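Orkum Appliance Desk: Shared Ticket Log
Subject: Plaltitz four-zone induction cooktop, left front zone reduces power and shuts off
Reported by: Salma Belkadi
Assigned to: Anas Alaoui
Status: Resolved
Share 14 | 9 comments

Initial report

Cooktop was installed in September as part of a kitchen refit. Left front zone heats normally from a cold start. After several minutes at level 9 the display still reads 9 but the heat drops. A few minutes later the zone goes to "H" and stops. The other three zones keep working unless the right rear is also in use, in which case everything on the left side goes off together.

No breaker trip. No smell. Power to the cooktop has been turned off at the panel and restored twice with no change.

Electrician who connected it has looked at the supply and says it is fine. Would like to know if this is a warranty repair before I take another morning off work. - S. Belkadi

Reply 1 (A. Alaoui)

"H" after a shutoff is the residual heat indicator and is normal on its own. It tells us the glass is above the touch limit. It does not tell us why the zone stopped. Please do the following and report back:

Note the time from power-on to the first drop in heat, left front zone only, level 9, with water in the pan.

Hold the lock key and the timer minus key together for five seconds with all zones off. The display will show the power management setting. Write down the number and exit without changing it.

Listen for the fan during the test. It should start at low speed soon after the zone comes on and step up within a few minutes.

Reply 2 (S. Belkadi)

First drop in heat came just past the eight minute mark. Power management shows 4.0. Fan starts. I could not hear it step up, but the range hood was on.

Reply 3 (A. Alaoui)

4.0 means the whole appliance is limited to 4,000 watts. This is the reduced setting for shared or undersized circuits. The unit ships with the limit off. With the limit at 4,000 and two large zones on high, the control board will cut one of them back. This accounts for the interaction with the right rear zone. It does not account for the left front zone dropping out alone, which is well under the limit.

Ask the electrician which breaker and conductor size were used before changing the setting. Do not raise it on the assumption that the circuit is full size.

Please repeat the single-zone test with the hood off.

Reply 4 (S. Belkadi)

Electrician confirms a dedicated circuit, full size per the installation sheet. He set the limit himself because the old cooktop had been on a smaller breaker and he did the setup before the panel was changed. He has agreed the limit can be removed. I changed it and the display now shows a dash.

Right rear and left front now run together until the left front drops out at the usual point. Single-zone test with hood off: fan starts, goes louder at around three minutes, stays loud until the zone stops.

Reply 5 (A. Alaoui)

Good. The two-zone fault is closed. Remaining fault is thermal. There are three things that commonly produce it on this model, in the order they are cheapest to check:

1. Cookware. A base that is not flat, or that is smaller than the zone, can put a hot spot over the center sensor. The sensor reads the underside of the glass at one point only. Check the base with a steel ruler across the diameter, cold. If light shows at the middle, the base is concave and the reading will lag. If the pan rocks, the base is convex and the reading will run high. Frying pans go convex more often than stockpots, usually after being heated dry at full power. A magnet should hold firmly at the center and near the rim of the base. A magnet that holds only in the center indicates a small bonded disc, and the zone may see the pan as undersized. Color and handle type are not a guide to any of this.
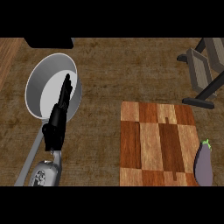 2. Airflow. The cooling inlet is on the underside of the cooktop, toward the back. The installation sheet calls for a clear gap below the housing and an open slot at the rear of the cabinet. A drawer fitted directly beneath is allowed only with a separator panel, and the separator must stop short of the cabinet back. Remove the top drawer and look up with a flashlight. Check for foil, paper towels, baking sheets or packing foam near the inlet.

3. Sensor contact. Each coil has a temperature sensor held against the glass by a spring and a small amount of heat-conducting paste. If the sensor has shifted it can read the coil temperature in place of the glass. This is a technician job. Do not lift the glass.

Do items 1 and 2 and post results for both, even if the first one appears to solve it.

Reply 6 (S. Belkadi)

Item 1: tested with a ruler. The skillet I use most rocks slightly. The stockpot is flat and the magnet holds all over. With the stockpot the zone ran longer before dropping, but it still dropped.

Item 2: there is a separator panel under the cooktop. It goes all the way to the back wall of the cabinet and is sealed along the edge with white caulk. I do not see any slot. Air coming out at the front edge is very warm after the test.

Reply 7 (A. Alaoui)

The sealed separator is an installation fault. With no rear opening, the fan is recirculating its own exhaust. The left side electronics are nearest the inlet and will reach the cutback temperature first, and this matches the report.

Have the cabinet installer cut the panel back to the dimension on the installation sheet. As a temporary test, take the panel out entirely, leave the drawer out, and run the zone at level 9 with the stockpot. Stay with it for the duration. Top up the water as needed.

Reply 8 (S. Belkadi)

Panel out, drawer out. Zone ran for 51 minutes at level 9 with no drop and no shutoff. I turned it off myself. Fan went back to the quieter speed partway through and stayed there.

Installer from Hajji Cabinets is coming back to trim the panel. He asked if a row of drilled holes would do in place of the slot.

Reply 9 (A. Alaoui)

No. Drilled holes clog with grease and lint and the open area is hard to verify. Use a continuous slot across the full cabinet width. If the cabinet back is also sealed to the wall, it needs a matching opening or the slot does nothing.

Service log

Error history was read by the Mavbridge service depot during a courtesy visit after the panel was trimmed. Stored events: repeated heatsink over-temperature on the left power board, all before the panel was removed. None after. No sensor faults stored for any zone. Fan output commanded at 100 percent during each event. Fan current within range. Sensor contact not inspected, as there was no fault to support opening the unit.

Power management left off. Full four-zone test passed.

Reply 10 (S. Belkadi)

Working normally with the drawer back in. The skillet still triggers a lower heat level now and then on high. Is that the same fault?

Reply 11 (A. Alaoui)

Separate matter. The rocking base is raising the reading at the sensor and the zone is protecting the glass. Level 6 or 7 is enough for most frying on this unit. If you replace the skillet, take a ruler and a magnet to the store. Boost should not be used with an empty pan on any zone, including for preheating.

Closing notes

Cause A: power limit left at reduced setting from first setup. Corrected by user with electrician's approval.

Cause B: separator panel fitted without rear ventilation slot. Corrected by cabinet installer.

Warranty claim: not opened. No parts used. Installation sheet page on drawer separators sent to installer. Ticket linked to the ventilation article so that similar reports are asked for a photo of the cabinet underside at first contact.

Closed by A. Alaoui. Reopen by replying to this ticket if the left front zone stops again with a flat pan.

Share 14 | 9 comments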